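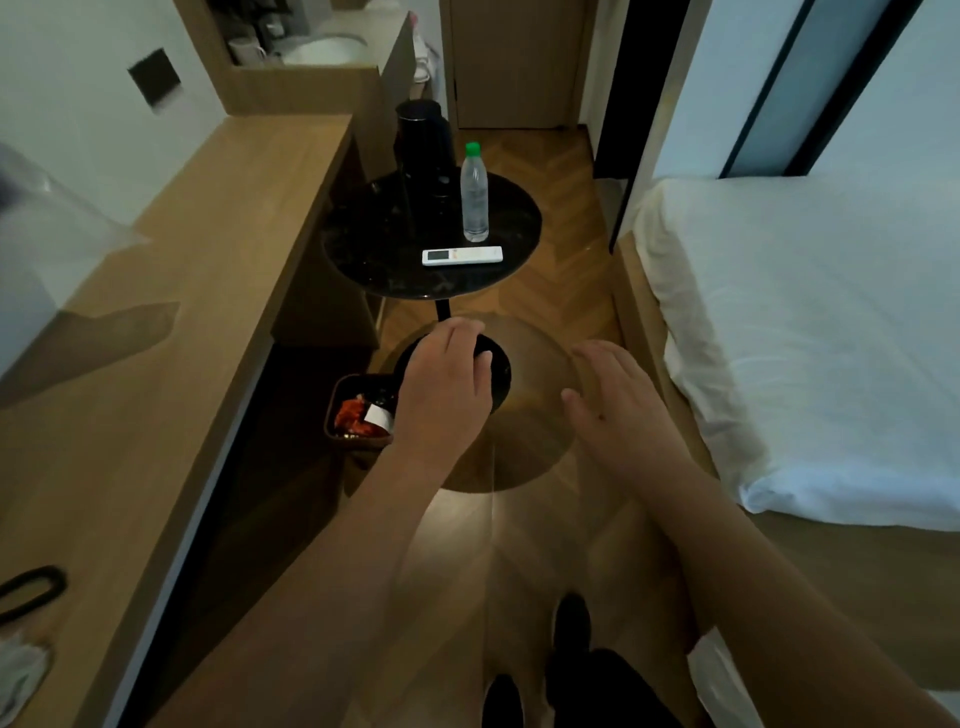
Occupancy at the Wurnholm property held up through the quarter, and the linen and laundry work paid for by the Stöckli grant is now running in both wings. Sheets go out to Reder in the morning and come back the next afternoon, so we need less stock on the shelf than we planned. We have kept white sheets on all the beds. Colored sets were cheaper to buy, but they could not be mixed between rooms or washed with the towels.

Spending is on budget. The one change is transport: Reder raised its pickup charge in March, and we covered the difference -- 700 for the quarter -- from the repairs line. Six of the old mattresses have been replaced, and the other 10 are due before summer.

Water use fell by nearly 8 percent. Most of that comes from asking guests who stay more than one night whether they want fresh linen. Cards on the pillow did not do much. Asking at check-in did.

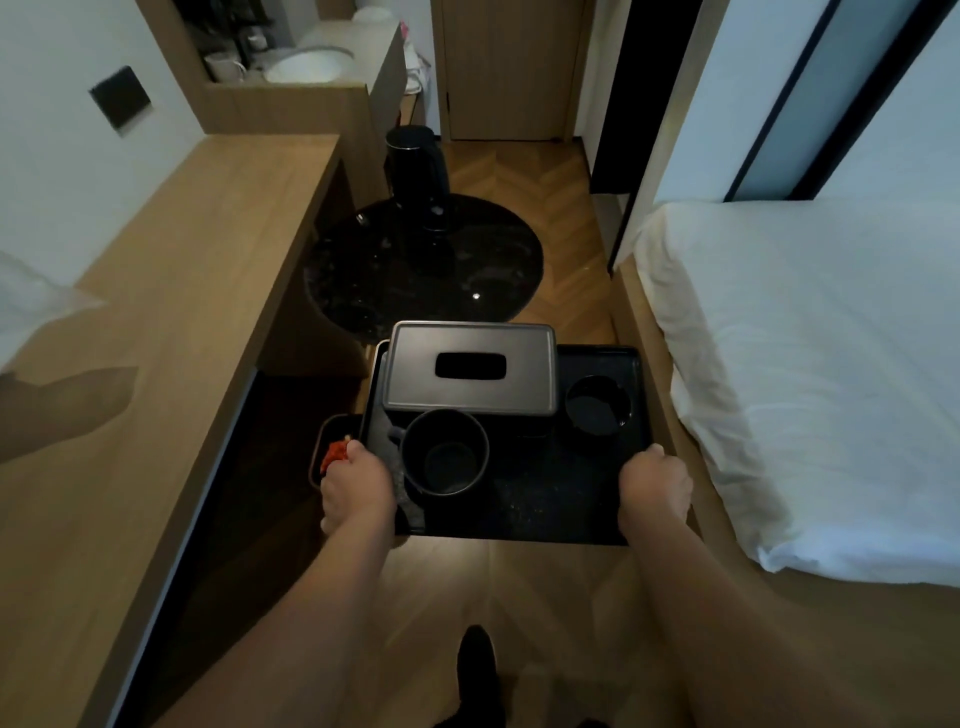
Zimelthorpe wrote back on the draft of this report that the water figure should be read with care, as their own meter showed a similar drop over the same months with no change in laundry at all. We accept that. The next report will give liters per occupied room.

Still open:

- A second pickup slot for the busy weeks. Reder has not answered yet.
- Storage for the old mattresses, which are in the bike shed for now.
- The final invoice for the linen carts. It came in with the wrong tax rate and went back in April.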